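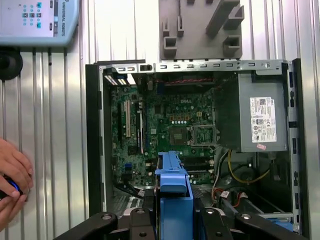
Step 1: Get the Plidar kit ready before you touch a PC

I've been using the Plidar teardown kit for four months now, mostly on old office desktops, and enough people have asked how I set it up that I'm finally writing it down. You need a Universal Robots arm already bolted to your bench (the kit is only the gripper, the wrist camera and the software). Mine came from Limitz for $387 a month on their rental plan, cables included, and it showed up in one box. Nice!

Charge nothing, glue nothing. Screw the gripper to the wrist, plug in the camera, and let the software find both. It took me 14 minutes the first time, and most of that was hunting for the right hex key.

Step 2: Lay the tower on its side

Take the side panel off and put the case down with the open side up. I like to begin with Dell towers, as the big white logo on the motherboard makes an easy landmark when I'm teaching positions. The blue drive carrier is a great first part too, bright and easy to pick out against all that green and gray. Unplug the machine first and leave it unplugged overnight. Please don't skip that one.

Step 3: Teach the first grab

Keep the teach pendant where you can reach it. Bring the gripper down slowly over the carrier, stop a little above it, and save that spot as "approach." Then go down, close the fingers, and save "grab." Start with the force at the lowest setting and bump it up one notch at a time. I got greedy and snapped a carrier in half on day one, so learn from me.

Step 4: Teach the lift

Go straight up! I can't say this enough. If you swing sideways early you'll catch a cable, and those cases are full of them. Save "lift" once the part clears the chassis rail, then run the whole thing at quarter speed.

Step 5: Save it as a recipe

Name it after the case model and not the part (I had six recipes called "drive" and it was a mess). Hicham Berrada on the Zivau forum shares his recipes for free, and his folder got me through over 400 machines last fall.

What I'd change

The recipe screen is slow, and the manual skips the force settings completely. I'd also love a longer camera cable. For drives and carriers, though, I'd rent it again. Processors and memory I still pull by hand.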